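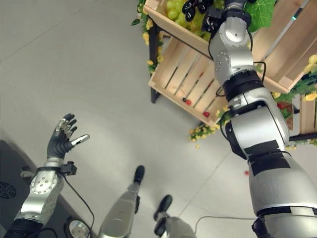
Right hand in the grapes at the fruit display.

Home | News | Town | Business | Food | Contact

Trerham wants a robot for the produce section, and the budget is tighter than I thought

I've been bugging the folks at Trerham for weeks about their robot plans, and this morning Noemí Quezada finally sat down with me and opened the spreadsheet (thank you, Noemí!). She runs equipment planning for the store, and she's got until the end of May to decide whether they lease or buy.

Leasing comes in at $1,831 a month through Sirnow, with service visits included. Hands are the part that surprised me! Replacement fingertips are $178 a set, and she's penciled in two sets for the first year plus $400 for cables, tape and other small stuff. Then there's a one-time $2,000 for training the morning crew. Buying outright is still on the table, but Kongkaew hasn't sent its quote yet and Noemí doesn't want to guess.

I asked what she'd do with the display, all those wooden crates with the yellow flowers and greenery. Keep it, she said, but maybe set the crates at a different height – she'd like a price on new shelving before she signs anything. Grapes are high on her list of test items, along with small red fruit, and she wants to know how much ends up on the floor compared with a regular shift.

Senan Mac Giolla, the produce manager, is keener than I figured he'd be. He mostly wants to know where the thing will charge, and so far the only free outlet is back by the coolers. An electrician is coming to look at that. I'll post the Kongkaew number when I get it.

Last updated: 4:15 p.m.

Recent items
Skudwood bakery adds a second oven
Parking changes behind Trerham
May market hours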